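Open day at the Vurar workshop in Stistbridge, a thread, as promised to everyone who couldn't make it on Sunday. Get a cup of tea, I do go on a bit.
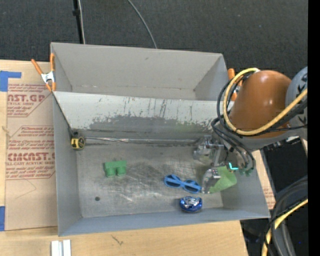 1/ Getting there
The 26 bus drops you at the bottom of the hill and the rest is on foot, past the old Dudton dairy and up the lane with no pavement. I was puffing by the gate. A very kind lad gave me a sticker with my name on it (spelt right, which makes a change) and pointed me to the tea urn first and the robots second, so he had the measure of me straight away.

2/ The picking bin
This was the one I'd come for. A robot arm, a metal gripper, and a big grey metal bin on a table, gripped by orange-handled clamps. In the bin, a tape measure, blue sunglasses, a chunky green toy and a few other bits, the sort of thing you'd find at the bottom of my handbag. The arm's job is to pick things out one at a time.

3/ I had thought it would be like the fairground grabbers, where the claw drops and you lose your pound. It's much more careful than that! It comes down slowly, has a bit of a think, and shuffles its fingers about before it commits. I stood there for 7 goes and could happily have stayed for more, only there was a little girl behind me who couldn't see.

4/ Shaimaa Zerouali was running the table and she must have answered the same questions all day long, but you'd never have known it. I asked which things it finds hard. Shiny things, she said, and flat things lying close to a wall, because there's nowhere for a finger to go. I said that's just how I am with a coin on a kitchen floor, and she laughed, bless her.

5/ Look at the bottom of the bin, by the way. All those scratches and scuffs! I've got a roasting tin in much the same state and I'm rather fond of it.

6/ She told us they'd done 513 picks that week and were hoping to reach 1000 by the end of May. A man in a cycling helmet wanted to know what happens when it drops something. It tries again, apparently. He seemed to want more of an answer than that, but I thought it was a good one.

7/ The talk
Salvador Rocha gave a talk upstairs after lunch on where this sort of thing might be used -- sorting returned parcels, mainly, and helping out in repair shops where every box of parts is a jumble. He's a quiet speaker and the microphone kept coming and going, so I moved to the front and got most of it. He was very fair about how long it all takes. Somebody asked about jobs and he didn't duck it, he talked about the packing work he did himself as a student and what it did to his back.

8/ There was also a Kemppainen room, named after whoever started the place, with old motors you could turn by hand. Lovely heavy things. I got oil on my good cuff and it hasn't come out yet, so if you have a trick for that on cotton, please do tell me.

9/ For those asking: it's free, there's a lift round the side, and the loos are by the front desk. Cake was a pound a slice and the lemon had gone by two o'clock -- go early. They're planning another one in the autumn and I'll post the date here once I have it.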